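## 4. The March Open Day

### 4.1 Setting and visitors

The open day was held in March in the ground-floor hall of the Cárdenas building, where the Merau arm is normally kept. The doors opened at 10 a.m. and the last group left shortly before 4 p.m. In that time 131 visitors signed in. Most came in family groups, and a smaller number came from Redetti, the firm that supplies our gripper fingers and had asked to see them in use.

Visitors were let in by group and stood along two sides of the table, behind a line of floor tape. A member of the team stood next to the stop button during every run. We gave a short talk at the start of each session and then let the arm work without comment, so that people could ask about what they saw and not about what we had told them to look for. A full session lasted 60 minutes, talk included.

### 4.2 Task

The task was the same pick-and-place routine used in Section 3, with one change. The test blocks were replaced by small household and toy items, chosen by the team the evening before. We wanted shapes with uneven borders, which our planner handles less well than flat-sided ones. Figure 3 shows the wrist view with one such item, an orange piece with a smooth disc at its middle and a lumpy border, beside the curved finger.

The controller, Cemia, ran with the settings reported earlier. We did not tune it between sessions. Lighting was left as it was in the hall, and the tabletop came out very bright in the wrist view. The laboratory runs had used blinds and a matte cover, so the two sets of results should be compared with care.

### 4.3 Runs and stoppages

Over the day the arm attempted 467 picks. We stopped it by hand 2 times, once when a child reached over the tape and once when an item rolled toward the base. Neither stop required a restart of the controller. Failed picks were left in the log and were not repeated for the visitors, although several groups asked us to do so.

Dropped items drew more questions than successful ones. Visitors wanted to know whether the arm "knew" it had dropped something, and the answer — that it checks finger position at the end of the lift and nothing else — was often met with surprise. We have since added this point to the opening talk.

Comment cards were handed out at the exit. Many asked for a closer view of the gripper, which is hard to see from behind the tape once the arm is low over the table. At the next open day we plan to put the wrist view on a large screen facing the visitors, with a short delay removed from the video feed.

**Figure 3.** Wrist view during the open day, with an orange item at the gripper. 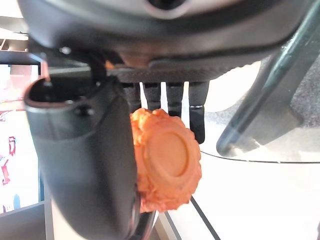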